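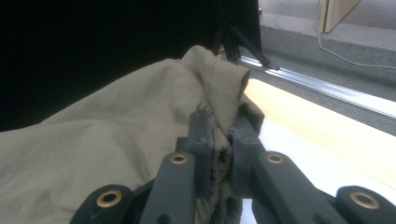
Khaki cloth, creased in all the usual directions.

Wrinkles: A Peace Treaty

I own an iron. It lives behind the vacuum cleaner and we see each other in September, when the cousins get married. The rest of the year I rely on the tricks below, most of them learned from my old neighbor Tươi Âu, who did alterations for a living and regarded my shirts as a personal insult.

Start at the washer

Most wrinkles are made in the machine and merely discovered in the closet. Fill the drum two-thirds of the way and stop. Yes, there is room for one more towel. Leave it out anyway. Cotton pants go in inside out with the zipper closed, and if your washer lets you choose the spin speed, pick a slow one. Mine offers 1000 as the default, which turns chinos into something you could moor a boat with. I turn it down and accept a longer wait on the line.

Get it out while it's damp

Take cotton and linen from the dryer before they're bone dry. Give each piece two hard snaps, like you're trying to get a waiter's attention in 1950, then hang it up or lay it flat and smooth it with your palms. Pull gently along the seams. Pockets need a tug of their own or they'll dry into little accordions.

If you forgot the load and went to bed, toss in a wet washcloth and run it for ten minutes. Then stand there. You have already shown you can't be trusted to come back.

The spray bottle

Store-bought wrinkle spray is mostly water and optimism. I mix 200 ml of water with a teaspoon of white vinegar, mist the cloth until it's just damp, and smooth it down. The smell leaves as it dries. Test a hidden spot first, and keep it away from silk, which holds grudges.

Steam from the shower

Works on a blazer, works on a soft blouse, does next to nothing for canvas or heavy twill. Fifteen minutes with the door shut is plenty. Any longer and you're just repainting the bathroom ceiling early.

Tablecloths and curtains

Big pieces are where people give up. Hang curtains slightly damp and let their own weight do the work. For a tablecloth, roll it around a cardboard tube once it's smooth. A folded one will show you a perfect grid of creases right under the gravy boat.

When you really must iron

Iron while the cloth is still damp, inside out for dark colors, and press down on stubborn creases instead of scrubbing back and forth. Do the collar first, the sleeves next and the body last.

A reader, Sérgio Mota, wrote in to say he puts his pants under the mattress overnight. I tried it. One leg came out beautifully.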